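Filed under: Road Cycling > Training Tips

Your first paceline

Riding in a line is the best fun on two wheels! Start with 2 friends on a quiet road and keep it easy.

1. Hold a steady speed and look past the rider ahead, toward their shoulders. 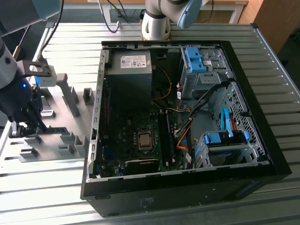 2. Pull for a minute, check behind you, then drift left and soft-pedal — no sudden braking.
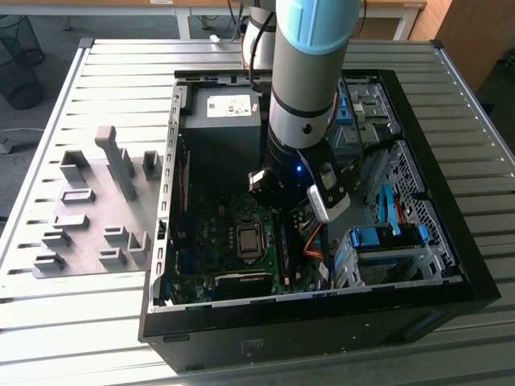

As you slide back, pick it up a little before the last wheel goes by, and you'll slot right in.

14 comments · Share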